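Search the list archive
Search All lists This month only

From: Relu Mihăilă
Subject: Re: [bindis-list] that long version of "Clarkulard"

Hi everybody,

Mircea Stoica wrote:

> Does anyone know which session the long take of "Clarkulard" comes from?
> My copy of the second Bindis tape has it at the end of side B, but a
> friend's copy has the short one and then a few minutes of hiss. The inlay
> is the same on both. I always figured mine was a later dub that somebody
> "improved" but now I'm not so sure. Also, is that Bhatt on the organ or
> the other guy? Sounds too busy for Bhatt.

Mircea, your tape is the good one! I've been hoping for years that another copy would show up, and I've spent most of this week playing mine against the digital transfer, so forgive the length of this.

Quick background for newer people on the list. Bindis made two cassettes before they ever got near a proper studio. The first was taped live in a rehearsal room and sold at shows. For the second they had a four-track and a bit more patience, and they ran off 300 copies in two batches. The first batch was 36 tapes, copied one by one at home on the drummer's deck, and those are the ones with the long "Clarkulard." When they sent the rest out to be duplicated, the master had to fit a shorter cassette, so they swapped in the edit and left the inlay alone. Same card, same typing mistake in the track list (check yours, it should say "Clarkulrad" on the spine and the right spelling inside).
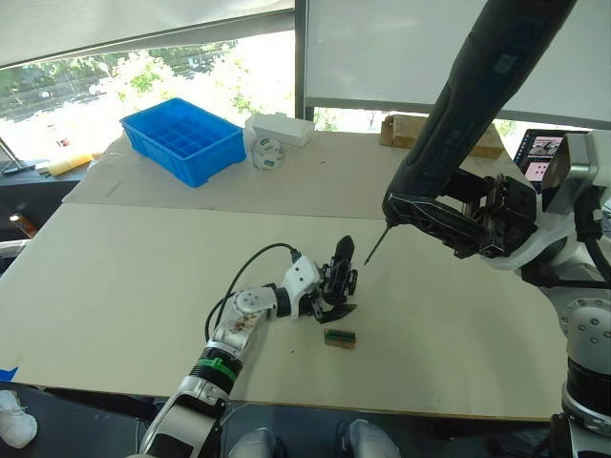 So how do you tell the batches apart without playing them? The home copies have a paper label on side A only. The duplicated ones have labels on both sides, and the print is a little darker. Mine has the one label. If yours does too, then we have two of the 36 on this list, and I would love to hear from anybody with a third.

As for the session, the basic track is from the January weekend, the same one that gave them "Tendis" and the slow instrumental. You can hear it in the drums. The snare has that papery rattle on all three songs and on nothing else they did. The long take is the complete performance. The short one fades during the second organ break, right where the bass player finally stops being polite and starts climbing up the neck, and it kills me every time. There's a whole other verse after that! He sings it an octave down, half swallowed, and then the guitar comes back in with the opening figure played backwards, or close to backwards. I tried to work it out on my own guitar on Thursday and gave up after the fourth bar.

The organ is Bhatt, by the way, I'm sure of it. I know what you mean about it sounding busy, but listen on headphones and pan hard left. There are two organ parts. The plain one underneath was played live with the band, and the fast one on top was added afterward on the fourth track. Once you hear them as separate parts it's obvious that both are the same pair of hands. He has a habit of coming in a hair early on the turnaround and he does it in both. Lovely player. I wish he'd stayed for the album. 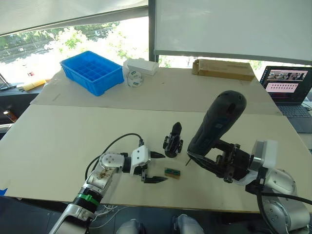
Two robot arms over a tabletop covered with cardboard sheets.

A few loose ends from the last digest while I'm here:

The "Tendis" single was never pressed with a picture sleeve as far as I know. The one in that auction looked to me like a homemade cover around a plain sleeve. Nice job, though, and I'd still hang it on my wall.

The number scratched into the run-out of the single is 1672, on both sides, followed by the side letter. If yours has something different please post it, I'd like to know whether there was a second pressing.

My transfer of the long take runs slightly fast. I've corrected it by ear to the short version and I think it's right now, but Mircea, could you check the pitch of the very first organ note on yours? It ought to be a plain A. If yours is closer to B flat then my deck isn't the culprit after all and the home copies were all made a bit slow, and I'd have to go back and redo the other 7 songs. Which I would do happily!

Send me a note off-list if you want to compare transfers. I can do tape to tape as well, the old deck still has a few good years in it.

All the best and keep digging,
Relu

Contact the list owner | Copyright of messages remains with their authors | Back to top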